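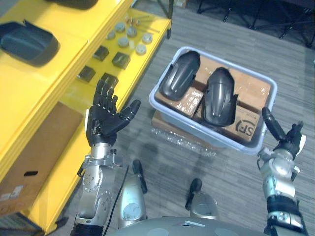

How many demonstrations do I need before a humanoid can learn to pick parts out of a bin?
Fewer than most people fear, as long as they vary. Our first bin-to-shelf policy that was worth showing to anyone was trained on 232 good episodes. We went up to 813 later, and most of the gain came from the odd cases in that second batch: parts lying upside down, parts touching each other, parts jammed against the rim.

This guide covers how we record those episodes at Drevamine, from setting up the bin to throwing out the bad takes. It assumes you already have a working teleoperation setup and hands with separately driven fingers. If your robot can pick up one part and put it down again under your control, you're ready, and the fun bit starts now!

Before you start
Write the task as one sentence and tape it where the operator can read it. Ours says "Take one curved part from the bin and lay it on the shelf, ridge up." Every episode gets that same sentence as its label. We once let operators type their own and ended up with 18 versions of the same instruction, two of them misspelled.

Decide where an episode begins and ends. We begin with both hands open and in view of the head camera, and we end when the hand has let go of the part and come back to where it started. Keep the return trip in the recording. A policy that never sees it will hover over the part it just placed, looking very proud of itself.

Set up the bin
1. Use a bin with a rounded rim if you have the choice. Fingertips slide off it; on a square rim they catch.
2. Pad the bottom with flattened cardboard so the parts sit high. Deep reaches are a separate task, and I'd save them for week two.
3. Put in two parts to begin with. One is too easy, and with four you'll spend your day untangling.
4. Raise the bin if the wrists have to bend hard to get in. A sturdy carton underneath does the job.
5. Leave the shelf the way it normally looks. Other stock sitting there is good for you: the policy has to learn to find a free spot.

Glossy black parts deserve a word of their own. Black fingers on a black part are hard for any camera, and reflections move when the hand moves. Turn off automatic exposure, pick a value where you can still make out the edge of the part, and leave it alone for the whole session. Edileuza Damasceno, who runs our Wurnudberg floor, checks this by looking at a still from the head camera and tracing the edge of the part with her finger. If she loses it, we change the lights.

Record
Start the Stirkex recorder, wait for every stream to show green, then press the pedal. Move at the speed you'd like the robot to move. New operators go slowly to be safe, and then the policy is slow forever.

Approach from above, with the fingers already spread. Close the thumb last. On curved parts, grab the body and stay away from the thin end, where they love to spin.

A fumble is fine if you recover from it! Keep those takes and tag them "recovery". They're the best thing in our whole set. What you don't want is a fumble followed by someone reaching in to fix it.

Between episodes, shuffle the parts. Turn one over, swap left and right, push one up against the side. Every ten episodes, shift the bin a hand's width in any direction. And swap arms, or you'll train a robot that only trusts one of them (ask me how I know).

Check as you go
Play back the first three episodes before you record a fourth. Look for:
- finger joint values that stay flat while the fingers are plainly moving
- a head camera that lags the arms
- a forearm blocking the view at the moment of the grasp
- a missing pedal press at the end

We load everything into Polat that same afternoon and delete bad takes while we still remember them. An episode of ours runs to 700 frames or so when it goes well, so anything twice that length gets a second look.

Next up is two-handed picking, where one hand steadies the bin. We've only just begun recording it, and I'll add a section once the resets stop taking longer than the episodes do.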